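# Toy train

A **toy train** is a plaything that represents a railroad train, usually made up of a locomotive and one or more cars, and often supplied with track.
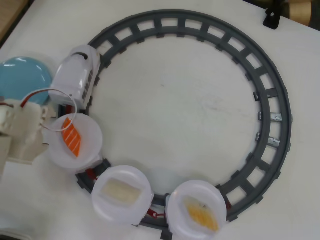
Toy trains differ from model trains mainly in purpose. A model train is built to a fixed scale and copies a particular engine or car. A toy train is built to be handled, and its maker may shorten the body, enlarge the wheels or leave out detail to keep it strong and cheap. The two groups overlap – many older toys are now collected and displayed by adults – and the same club will often have members interested in both.

## History

The first toy trains appeared in the 1800s, soon after the first public railroads. Early examples were made of wood, lead, tin or cast iron. Most had no track and were pushed or pulled across the floor. Clockwork engines followed, and some makers sold small steam engines that burned alcohol. These left water and fuel on the carpet, and they went out of general use as better clockwork became available.

Toy makers began selling track as part of a system in the 1890s. A family could buy a basic set and add switches, crossings and stations later. Electric trains became common in the first decades of the 1900s as more homes were wired for electricity. Stamped steel gave way to die-cast metal and then to molded plastic, which allowed finer detail at a lower price.

## Power

### Push trains
Push trains have no motor. Wooden sets with grooved track are the best-known type. Cars are usually joined by magnets or by a hook and loop.

### Clockwork
A clockwork engine is driven by a coiled spring wound with a key. Running time is short, and speed falls as the spring unwinds. Many clockwork engines include a brake lever so that the spring can be wound while the engine is on the track.

### Electric
Electric trains take current from the rails, from a third rail or from batteries carried on board. Battery trains can run on plastic track, which does not need to conduct, and are common in sets for young children. Trains powered through the rails need clean metal track and a transformer or power pack.

## Track

The simplest layout is a circle made from identical curved sections. Adding straight sections between two half circles gives an oval. Switches allow sidings and passing loops. A reversing loop brings the train back along the line it came from, and on two-rail electric track it needs special wiring to avoid a short circuit.

Curves limit the length of the cars that can be used. Long cars swing outward at the ends and may strike objects beside the track, and on a very tight curve the couplings can pull a car off the rails. This is one reason toy cars are often much shorter than those they represent.

## Couplings

Hooks, loops, pins, magnets and knuckle couplings have all been used. Couplings from different makers often do not match. Some owners keep a conversion car, with a different coupling at each end, to join otherwise separate sets.

## Collecting

Collectors usually judge a toy train by its age, condition, completeness and original box. Repainting generally lowers the value of an older piece. Replacement wheels and springs are more widely accepted if they are disclosed at the time of sale.

Private collections are sometimes opened to the public. The Abubakar collection in Bovard, assembled by Suleiman Nwachukwu, holds 115 locomotives, 13 of them clockwork. It is shown each September in the former Proritz freight house, with two layouts in operation.

## See also

- Model railroad
- Ride-on railroad
- Wooden toy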